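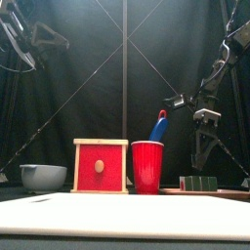

Right gripper open over the green block, left arm held high.

Print | E-mail

Review: Monholm two-arm bench kit, one term in a student manipulation club

Last updated: Wed 24 April

The Monholm kit is sold to schools and colleges as a complete station for two-arm manipulation: frame, black cloth walls, table, two arms with two-finger grippers, and a control box. Our club at Prondwood bought it for the tidy-up task in the Plistska student challenge, in which a set of household objects has to be picked up, moved and put down by a program that has not been told where they are. This review covers the kit as delivered, with the stock grippers and the supplied software. We have not tested the optional force sensor.

Assembly. The frame went together in one afternoon. The poles are cut square and the brackets hold once tightened. The instructions show the cloth going on last, and this is wrong. Hang the rear cloth before the arms are mounted, or you will be working around them with your head inside the frame. The cloth wrinkles after folding and does not fall flat again. Our vision code ignored the folds once the exposure was lowered, so we left it alone.

Arms. Repeatability is good enough for club work. With the same start pose and the same target, the right arm completed 35 of 40 picks on a rigid block. The left arm completed 28 of 40 on the same block. Swapping the grippers made no difference, and we put the gap down to the shoulder joint on the left arm, which has more play. Monholm sent a shim. We had not fitted it by the end of the term.

Grippers. The fingers are long and work well on anything with flat, parallel sides. A low block lying on a tray is the easy case, and a good first exercise for new members. Bowls are harder. A flared rim gives the fingers a poor angle, and the approach has to be nearly vertical. A utensil standing in a light cup is harder still: if the pull is off axis, the cup comes along or tips. Faith Rweyemamu wrote our cup routine, which holds the cup with one arm while the other lifts, and it is the only task in our set that needs both arms at once. Small round knobs can be gripped, but the stock finger pads slip on them. We glued on thin rubber strips from Fung and the slipping stopped. Pads of this kind should be in the box.

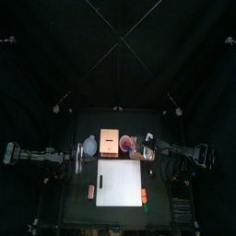 Cable routing is the weakest part of the design. The kit includes no channel or clips, and the manual gives the subject one line. On the right-hand side of our table the black cables hang in a coil beside the surface, close to the end of the back row, and every planned path on that side has to keep clear of them. A small object placed between the cutting board and the cables is reachable, but the planner often rejects the pose. We now keep picks in that strip to a minimum. The orange indicator light near each arm mount is faint, which suits the cameras, though it is hard to read from across a bright room. A second light outside the cloth would be useful.

Software. The planner is adequate and the logging is poor. Joint positions are saved with time stamps, but gripper commands go into a separate file on a different clock. Faith wrote a script to merge the two. The simulator loads the bench correctly and leaves out the cloth, so a path that is clear on screen can still brush a wall. Keep a margin of 70 mm on both sides.

Stopping and recovery. The stop button cuts motion at once and the arms hold their pose. Restarting takes longer than it should, as both arms must be sent home even when only one has faulted.

Value. The kit costs more than buying arms and building a frame from stock parts. A club with its own workshop and a patient member could do without it. For a group that meets once a week and needs to be writing code by the third meeting, the price is fair.

Recommended, with reservations on cabling and logging. We will fit the shim and repeat the block test on the left arm in June, and the figures above will be revised then.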